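## 4. Loading the snack table

This section covers the loading of a self-service snack table with the Rudora acrylic display set. Assemble the stands as described in Section 3 before you start. Leave the protective film on the acrylic until the table is in its final position.

### 4.1 Preparing the table

1. Check that the table is level in both directions. Correct with the adjustable feet.
2. Cut brown paper to cover the full top. Fold the excess under the edge and tape it on the underside only.
3. Smooth the paper from the center outward. Replace any sheet with a crease under a stand position.
4. Remove the film from the acrylic. Wipe each shelf with a damp microfiber cloth and let it dry.

**Caution:** Do not use alcohol, ammonia, or window cleaner on acrylic parts. These products cause fine cracks at the bends, and cracked parts are not covered by the Lazăr service agreement.

### 4.2 Loading the stepped stand

The stepped stand takes small packages: packets, slim boxes, and lidded cups. Maximum load is 2 kg per tier.

1. Place the stand at least 200 mm from the table edge.
2. Sort the stock by package type. Keep one type to a row or column.
3. Load boxed or rigid packages into the compartments first.
4. Add soft packets next. Grip them by the crimped end and slide that end in behind the acrylic.
5. Lean sealed bags that are too tall for a compartment against the outside of the stand.
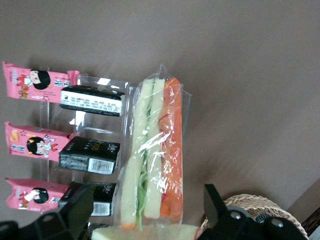 *Figure 4-1. Pink packets and black packages in two columns, with a bag of vegetable sticks beside the stand.*

6. Press down lightly on each tier. If the stand rocks, unload it and check the paper underneath.
7. Scan one package from each compartment with the Seltel handheld and confirm that the item matches the shelf record.

**Note:** Packages may be loaded with either the printed front or the ingredients panel facing out. If customers are expected to read allergen information before choosing, turn at least one package of each type so that the panel shows.

Lidded cups go on the upper tiers, one per position, with the lids fully seated. Small boxes go in the lower row, labels forward. Larger boxes, such as cookies, stand on the table beside the stand.

### 4.3 Loading the bottle rack

The bottle rack has a back tier and a front tier. Fill the back tier first. When you unload, reverse the order.

1. Position the rack toward the rear of the table.
2. Set the bottles upright on the back tier, labels forward, then fill the front tier.
3. Check that each cap is tight and that no bottle overhangs the tier.

**Caution:** Never move a loaded rack. Take the bottles off, move the rack, and load it again.

### 4.4 Placing trays and baskets

Trays and baskets hold stock that does not stand well by itself.

1. Place wrapped snack bars in the rectangular white tray. Do not fill above the rim.
2. Use a wicker basket for foil-covered containers. The container must sit flat on the base of the basket.
3. Use the woven bowl for clear packets. These may be piled loosely.
4. Set the cream tray in the middle of the table and keep it for wrapped sandwiches.
5. Leave enough clear paper between the cream tray and the stepped stand for a hand to pass.

The complete layout needs a table at least 634 mm deep. On a shallower table, omit the wicker basket and move the white tray to a side shelf.

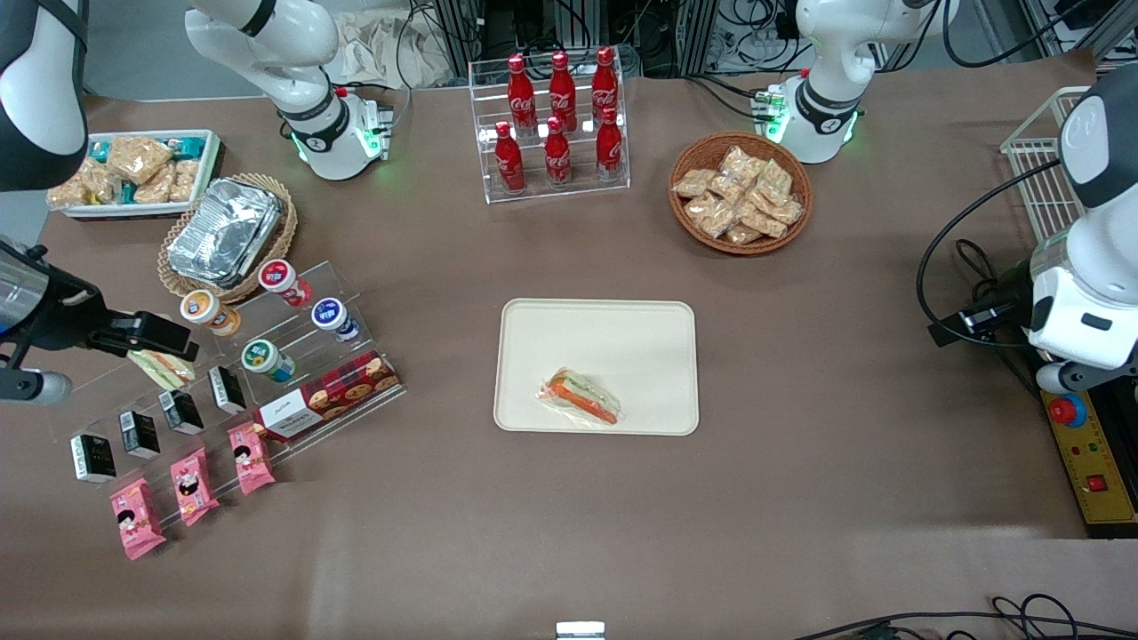

### 4.5 Sandwiches and other chilled stock

1. Bring out chilled stock last, after every other item has been placed and scanned.
2. Check the wrap on each sandwich. Reject any with a split seam or a missing date label.
3. Lay each wedge flat on the tray. Do not stack wedges.
4. Enter the set-out time in the Trakerance log.
5. Check the log every 20 minutes and remove stock that has reached the time limit set by your site.

**Note:** The tray is not a cooling device. Stock removed at the time limit must be discarded and may not be returned to the refrigerator.

### 4.6 Restocking

Restock from the back of each row and bring older packages forward. If a compartment is to stay empty, close its record on the Seltel handheld; otherwise the item will continue to appear as available. Layout changes are approved by Juraj Baláž and entered on the site sheet before the next loading.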